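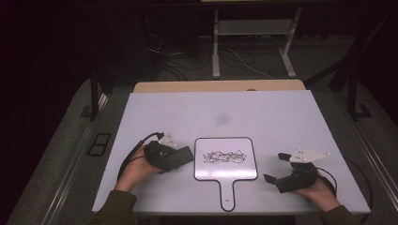 3.2 Surface condition and scoring of marks

Work surfaces in shared rooms are rarely scored on a common scale, and earlier surveys of cleaning practice have mostly relied on a yes-or-no record of visible soiling (Wendt and Harms). Such a record treats a faint smudge and a dense ink mark as the same event. For the present study we used the four-level scale proposed by Meinecke, with one change described below.

Level 0 is a surface with no mark visible at arm's length under ordinary room light. Level 1 is a mark with a soft boundary and low contrast, of the kind left by graphite, skin oil or a damp cloth. Level 2 is a mark with a clear boundary covering less than a palm's width. Level 3 is any larger mark, whatever its contrast. Figure 2 shows a white tabletop with a faint gray smudge near the middle, scored as level 1. The black scribble on the paddle-shaped board was not scored, as objects resting on a surface were excluded throughout.

The change concerns tinted surfaces. In the original scale, contrast was judged against a neutral white card. Many tops in the Drulstead rooms had a slight color cast, and the card made every low-contrast mark look stronger than it was. We therefore judged contrast against an unmarked part of the same top, at least a hand's width from the mark.

Scoring was carried out at two sites, Cletcombe and Drulstead, in April. The sample consisted of 1,573 surface records from 16 rooms. Each record was scored by two raters working separately — the second rater saw neither the first score nor the cleaning log. Where the two scores differed by one level, the higher was kept. Where they differed by more, the surface was scored again by a third rater and the middle value was used.

Illumination was measured at the center of each top before scoring. Rooms with readings of up to 1,000 lux were retained; brighter rooms were left out of the main analysis, as glare hid most level 1 marks on glossy tops. Blinds were left as found.

Two limits of the procedure should be noted. First, the boundary between levels 0 and 1 depends on viewing angle, and raters were free to move their heads. Second, the scale says nothing about microbial load. A level 0 surface may carry more residue than a level 2 surface marked with dry ink, and the scores should be read only as a measure of appearance. Swab results are reported separately in Section 4.

Figure 2. White tabletop with a low-contrast gray smudge (level 1).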